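Ticket 304: Mushroom buttons on the bench, contacts not doing what the caps say
Posted by Haruna Yagi, November 26, 2023
7 comments

Status: open, then closed, then open, now closed again

Summary for people in a hurry: three pushbutton switches came off the Fernska panel when we pulled it for repainting. One red, one green, one yellow, all mushroom heads. Before they go back on, each one is supposed to open or close a circuit when you lean on it. At the time this ticket was opened, one of them did, one of them did the reverse, and one had taken up a position of strict neutrality.

I put the three of them on the speckled table by the blinds, where the light is decent and I can see the terminals without holding a flashlight in my teeth.

Entry 1

The label in the bag says the red is normally closed. You press it, the circuit opens, the machine stops, you keep your fingers. The green and the yellow are both listed as normally open. The drawing agrees with the label. It was nice while it lasted.

Meter on continuity, leads on the contact block terminals, cap up:

Red: beeps. Correct.
Green: beeps. Not correct.
Yellow: silence. Correct so far.

Caps down:

Red: silence. Correct.
Green: silence. Exactly the opposite of its job description.
Yellow: silence. Still silence. I pressed it 13 times, and by the end I was pressing it the way people press elevator buttons.
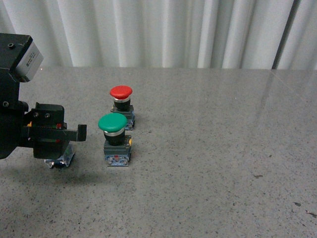 Anyone picking this up should know that the contact block on these is a separate piece from the head. The head is the part you hit. The block is the part that does the work and gets none of the credit. If the two aren't seated together properly, you get a cap that moves beautifully and accomplishes nothing, and I have worked with managers like that.

Entry 2

Took the block off the yellow. The latch was only engaged on one side, so the plunger was coming down at an angle and missing. Pushed it back on until both sides clicked. Tested again.

Cap up: silence. Cap down: beep. Let go: silence.

I am recording this as a fix, although all I did was push two things together harder than the last person did. Time spent finding the problem: most of the morning. Time spent fixing it: one click.

Entry 3

On to the green. It works perfectly, as a different switch. My first guess was that somebody had fitted a normally closed block to it, and my second guess was that I had the leads on the wrong pair of terminals. I checked my own mistake first for once. The leads were fine.

There is a tiny code molded into the side of each block. I wrote down the one from the green, then the one from the red, and they match. They shouldn't. The parts list from Cladis calls for one normally closed block in the set and two normally open, and what we have is two closed and one open. I went through the bin marked SPARES and found 68 blanking plugs, a hinge, and a receipt. 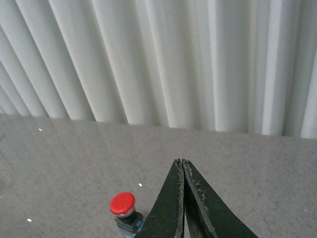 Asked at Amarasinghe whether they had the open type on the shelf. They did, and would let me have one if I came before closing. They also asked whether I wanted the closed one's full head assembly to go with it, for a price I will not repeat in a ticket other departments can read.

Entry 4

Ticket was closed by somebody between Entry 3 and now, with the comment "yellow works." Yellow does work. There are two other buttons. Reopened.

Entry 5

New block in hand. A note on swapping, so the next person can skip my version:

1. Panel power off and locked out, if the switch is mounted. Mine was on a table, so I got away with being casual.
2. Release the latch and lift the block straight off. If it won't come, you have only released one side.
3. Line the new block up with the collar and press until it clicks on both sides. Two clicks or one fat one. A single thin click is how the yellow got into this mess.
4. Test with the cap up, then with the cap down, then let go and test again. The third test is the one people skip.

Green with the new block: silence, beep, silence. I did it over several times because I had stopped trusting it personally.

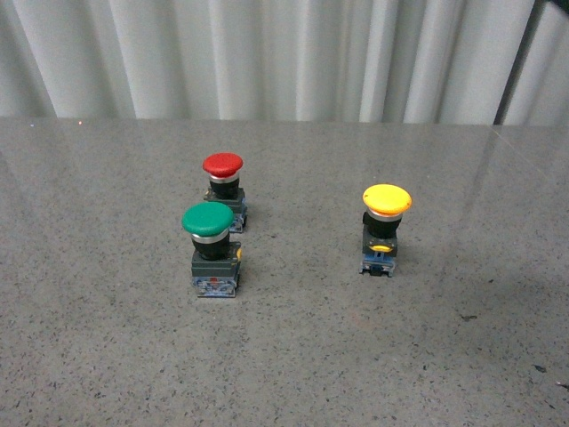

Red, green and yellow switches on the bench.

Entry 6

Final readings, for whoever does the refit:

Red: closed at rest, opens on press.
Green: open at rest, closes on press.
Yellow: open at rest, closes on press.

The old green block is in a bag marked NORMALLY CLOSED, WORKS FINE, WRONG JOB. Please do not put it in SPARES — it will only end up on another green button.

One loose end. The Masport panel was rebuilt in September from the same bag of parts, and its green button has been described to me as "a bit moody." I haven't looked at it yet. I would like somebody to put a meter on it before I have to open another one of these.

Closing this ticket. If you reopen it, say which color.

Share (0) Print Back to top
Questions about this log: maintenance desk, extension 68
© 2023 Workshop Support. Tickets are kept for reference.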